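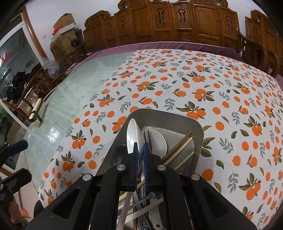

A hand-held gripper with ribbed blue pads at a tray of kitchen utensils. Photo: Brirnex

Brirnex releases utensil-sorting demonstrations recorded with hand-held grippers

April 2, 2019

Brirnex has released the first part of a set of manipulation demonstrations recorded in private homes. The release covers a single task family, the removal of individual utensils from a mixed tray, and contains 300 demonstrations from 13 households. A second part, covering the return of utensils to drawers and racks, is planned for May.

All demonstrations were made by hand. The operator holds a gripper with the same jaw geometry as the one fitted to the company's Hasness arm and performs the task at normal speed. A camera on the tool records the view over the jaws, and jaw opening is logged with each video frame. No arm is present during recording. Tool motion is recovered afterward from the video and converted to arm trajectories.

Utensil trays were chosen for the amount of contact involved. Spoons, ladles and chopsticks rest across one another, and a grasp on one item usually shifts several more. Glossy surfaces are a second difficulty. Highlights on a spoon bowl move with the camera, and the earlier Brirnex tracking software often took them for edges. The current version masks them before the pose estimate is made.

"The operator feels the spoon start to turn and corrects it without thinking," said Sachiko Hattori, who leads data recording at the company. "With a joystick that correction comes late, or it doesn't come. We wanted it in the data."

Brirnex had previously collected the task by remote control at its Prolholm laboratory, using a leader arm and a fixed overhead camera. According to the company, one trained operator completed 89 usable remote demonstrations in a shift, against 200 with the hand-held tool. The remote recordings are not part of the release but will be used as a comparison set - mainly to check whether hand-held motion asks for joint speeds the Hasness arm cannot reach. Demonstrations that exceed the speed limit are kept and flagged.

Households supplied their own trays, utensils and table coverings, and operators were told not to rearrange the room. Patterned tablecloths were left in place. Hattori said printed cloth gives the tracker more fixed points than a bare laboratory bench, although repeated prints can produce false matches between one part of the table and another.

The recordings were converted with Gündoğdu, the company's trajectory software, which is included in the download along with calibration files for the jaw pads. Policies trained on the set are not included.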